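白い天板のテーブルに付いたケチャップの色移りと、天板の小さな穴の掃除について

投稿カテゴリ:住まい・台所 > 作業台・テーブルの手入れ
投稿日:5月27日(木)
状態:受付終了

Grivel

共用の調理スペースで使っている白い天板のテーブルについて教えてください。

天板は白で、表面は樹脂系の化粧板だと思いますが、品番のシールが残っておらず材質は特定できていません。購入は3月、Drimidsteadの組み立て式です。テーブルの上には黒い箱型のオーブンを常設し、残りの部分を盛り付けと片付けに使っています。

困っているのは次の3点です。

1点目。ケチャップの色移りです。容器のキャップの周囲に残った分が天板に付き、気付くのが翌日になることがあります。中性洗剤で拭くと表面の汚れは落ちますが、薄いオレンジ色の輪が残ります。メラミンスポンジを使えば消えるものの、その部分だけ艶が変わったように見えるため、繰り返してよいか判断できません。

2点目。天板に小さな穴が開いており、そこに汁や粉が入ります。配線用なのか固定用なのかは説明書がなく不明です。塞いでよいのか、塞ぐなら何を使うべきかを知りたいです。

3点目。物の置き方です。カップやヘラが縁に集まり、床側のカーペットに落ちたり、はみ出したりします。カーペットは灰色で、汚れが目立たないかわりに、汚れた位置が後から分かりません。

置いてある物の様子は次の写真のとおりです。

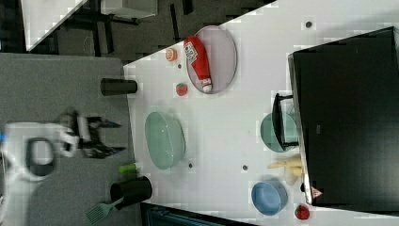 Grarard共用キッチン運営班

ケチャップは灰色の楕円の皿に横倒しで載せています。皿に載せておけば天板には付かないと考えていましたが、出し入れのときに付くようです。黒いカップ、薄い緑の楕円の鉢、緑のヘラはいずれも毎日使う物で、収納棚には戻していません。果物は天板に直接置いています。問題の穴は、その果物の間にあります。

テーブルの奥行きを変えることはできません。オーブンの移動も、電源の位置の都合で難しいです。カーペットは建物の備品で、撤去はできません。この条件でできる対処があればお願いします。

Vlachou
回答者ランク:常連

順に書きます。

色移りについて。トマトの赤はリコピンなどのカロテノイド系色素で、油に溶けやすく水には溶けません。中性洗剤で表面の汚れを落としても輪だけ残るのは、色素が表面の細かい凹凸や樹脂の表層に残っているためと考えられます。次の順で試してください。

(1)中性洗剤を薄めた液で拭き、水拭き、乾拭きまで済ませる。
(2)残った輪にキッチンペーパーを小さく畳んで当て、食用油を数滴含ませて5分置く。
(3)油を拭き取り、再度中性洗剤で脱脂する。
(4)それでも残る場合は、重曹を水で練ったものを薄く載せ、こすらずに10分置いて拭き取る。

(2)は見落とされやすい工程ですが、色素を油側に移す意味があります。ただし木口がむき出しの箇所や表面に傷がある箇所では行わないでください。油が下地に入ると別の染みになります。材質が不明とのことなので、先に裏面か隅で試すのが前提です。

塩素系漂白剤は勧めません。色は消えますが、材質によっては白が黄変します。隣にオーブンがあるなら、金属部分への飛散も避けたいところです。

メラミンスポンジは研磨材です。艶が変わったように見えるなら、表層が削れている可能性が高いです。削れた部分は次から色素が入りやすくなり、同じ場所で色移りが起きやすくなります。今後は使わないほうがよいです。すでに変わった艶を元に戻す方法はありません。艶出し剤で見た目を揃えることはできますが、食品を直接置く面には不向きです。

穴について。組み立て式の天板にある小さな穴は、裏から見れば用途が分かることが多いです。テーブルの下に入り、次を確認してください。

・裏まで貫通しているか
・裏側に金具の跡、または下穴の列があるか
・穴の内壁に金属のナットが見えるか

貫通していて金具がなければ、樹脂製の穴隠しキャップで塞げます。はめ込み式なので、径をノギスで測ってから買ってください。目測で買うと合いません。内壁にナットがある場合は固定用の穴なので、充填材で埋めず、キャップかテープで覆うだけにします。

塞ぐ前に、穴の中を乾燥させる必要があります。綿棒で汚れを取り、水を使った場合は一晩置いてください。化粧板の芯材が木質系だと、湿ったまま塞ぐことで膨れます。縁がすでに盛り上がっているなら吸水が始まっているので、キャップの前に内壁へ薄くシーリング材を塗って止水します。

置き方については、私は詳しくないので他の方に任せます。

台所配置メモ
回答者ランク:一般

置き方だけ回答します。

写真を見た限り、物が縁に寄っている原因は収納の不足よりも、定位置が決まっていない点にあると思います。黒いカップのうち片方は横倒しで天板の縁にかかっており、もう片方も縁ぎりぎりに立っています。ヘラは先がカーペットに付いて、柄がカップ側に上がっています。一方、天板の内側にはまだ物を置ける面があります。

手順としては、使用禁止の帯を先に決めるのが早いです。縁から内側へ40ミリの位置にマスキングテープを一本貼り、テープの外側には何も置かないことにします。テープは跡が残るので、長期間貼ったままにせず、慣れたら剥がします。

次に、浅いトレーを一枚用意します。縁の立ち上がりがあり、底に滑り止めが付いた物です。カップは二つともこの中に立てて置きます。横倒しで置くと転がるので、伏せるか立てるかのどちらかに統一してください。乾かす目的で伏せるなら、下に水切りの網が要ります。

ヘラは立てる容器を別に設けます。飲用のカップに差すと、カップを使うたびにヘラの行き場がなくなります。柄の長い道具は重心が高いため、容器は底が広く重い物を選びます。軽い樹脂の筒では倒れます。カーペットに触れたヘラは、そのまま調理に戻さず洗ってください。

ケチャップを皿に寝かせるのはやめて、立てられる容器に入れるほうがよいです。キャップを下にして立てる形のボトルなら、その向きで浅い小鉢に入れておけば、垂れた分は小鉢に溜まります。小鉢は毎日洗います。キャップの裏側を拭いてから閉めるだけでも、天板に付く量はかなり減ります。

果物は穴の近くに直接置かず、器に入れてください。いちごは傷みやすく、つぶれると汁が出ます。緑の鉢が空いている時間帯があるなら、それを使えば足ります。オーブンの横に寄せるのは、熱がかかるので避けてください。

カーペット側は、テーブルの縁の真下に拭けるマットを敷くのが現実的です。色は無地の明るい物にします。灰色の上では汚れた位置が分からないという点は、これで解決します。

無記名
回答者ランク:初回投稿

うちも白い天板で、ケチャップの輪は日の当たる窓際に置いている間に薄くなりました。テーブルごと動かせないなら無理かもしれません。穴は透明のテープを貼って済ませています。端がめくれるので月に一度は貼り替えています。

Grivel
補足

回答ありがとうございます。まとめて返信します。

裏面を確認しました。穴は貫通しており、金具の跡もナットもありませんでした。縁の盛り上がりは指で触った範囲では感じられません。綿棒で清掃し、一晩置いてからキャップをはめる予定です。径はこれから測ります。

油を使う方法は、先に裏面の隅で試しました。変色がなかったため輪の部分に行い、中性洗剤で脱脂したところ、正面から見て分からない程度まで薄くなっています。斜めから見ると艶の差は残りますが、こちらは元に戻らないとのことなので、そのまま使います。メラミンスポンジは備品の箱から外しました。

置き方は、テープとトレーを先に導入します。ヘラ立ては手持ちに底の重い容器がないので、購入まではトレーの中に寝かせておきます。マットは床の管理規則に敷物の項目があるため、確認してから決めます。

Vlachouさんの回答をベストアンサーにしました。配置の件は台所配置メモさんの回答を参照してください。

この質問への回答は締め切られました。
閲覧数:537 参考になった:40

関連する質問
・白いテーブルに付いたカレーの色が落ちない
・組み立て式テーブルの穴隠しキャップの径の測り方
・オーブン横の天板が黄ばんできた場合の対処
・カーペットの上で調理台を使うときの敷物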